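Hand-drawn feature "Kakari" gets its first full trailer, and it looks wonderful

By Ilham Ghoneim
Saturday, June 15, 2024
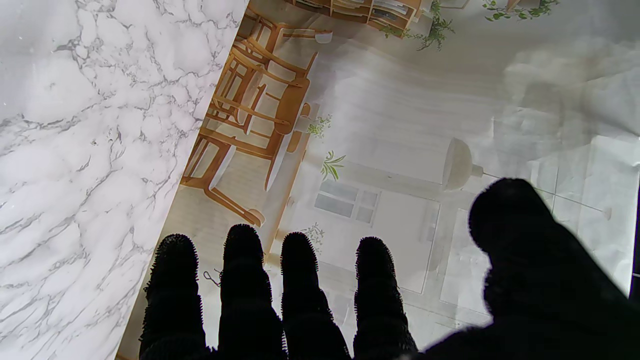 What we know so far

Animation fans, clear a couple of minutes tonight, because the first full trailer for Kakari has landed and it is gorgeous! The feature from Plistden, the small studio behind the Petero shorts, has been in the works for four years, and until now all we'd had was a teaser with a few seconds of moving water and a title card. Now we have characters, voices, a song (well, half a song) and a release window. The film opens in October.

Kakari follows a lighthouse keeper's daughter who finds out that the island she grew up on is slowly drifting out to sea. She's the only one who has noticed, apart from a very grumpy heron, and the two of them set off to find whatever it was once tied to. It's an old-fashioned fairy tale setup, and the trailer leans right into it, with a storybook prologue and a long, slow pan across the harbor at dawn that made me want to hit pause and just live in it for a while.

Director Hatem Morsy has drawn by hand for his whole career, and he wasn't going to stop for his first feature. The crew came to 32 animators at its busiest, and the studio says 1,361 background paintings were made for the film. That's a lot of paint for a place this size.

"We kept being told audiences wouldn't notice the difference," Morsy told me over the phone this week. "Then we showed a test reel to a room full of kids, and one of them asked who colored in the sea. I wrote that on a piece of paper and stuck it over my desk."

The sea really is something. It changes color with the girl's mood, going from a chalky green in the early scenes to a deep violet when the storm arrives, and you can see the brush marks roll along with the waves. Anyone who watched the Petero shorts will remember how the snow worked in the second one, and this feels like the same idea given room to grow.

Music and voices

The songs are by Gaber, the duo who scored the last Petero short, and the trailer gives us most of a verse from the opening number. It's a working song, sung by the harbor crew while they haul in the nets, and I've had it in my head since breakfast. Morsy says there are four songs in total, all of them recorded before the animation started so that the artists could draw to the breathing of the singers. There's also a lullaby that comes back in three different versions, and he wouldn't say a word about the last one.

The cast is mostly newcomers. The studio heard up to 100 young performers for the lead and hasn't announced who got it yet, though we do hear her in the trailer (she has a terrific laugh, scratchy and a bit too loud, perfect for a kid who has grown up shouting over the wind). The heron doesn't talk, by the way. He just sighs, and he gets the biggest laugh in the whole thing by doing it.

I asked Morsy whether he felt any pressure, with so many of us raised on the big animated musicals of the early nineties. He laughed and said he wore out two tapes as a boy and had stopped pretending they weren't an influence. You can spot it in the market sequence, where the whole town joins in and the camera swoops up over the rooftops. There's a shot of bread flying out of a window that had me grinning like a seven-year-old.

When you can see it

Plistden is planning a theatrical run first, with subtitled and dubbed prints going out on the same day. Running time and rating are still to come, and so is the exact opening date. A second trailer should follow at the end of summer, and the studio is putting together an art book with the storyboards for the storm sequence in full.

Morsy is already back at the drawing table finishing the end credits, which he wants to animate himself. I'll have a longer version of our talk up next week, including his thoughts on drawing birds and the one scene he fought to keep.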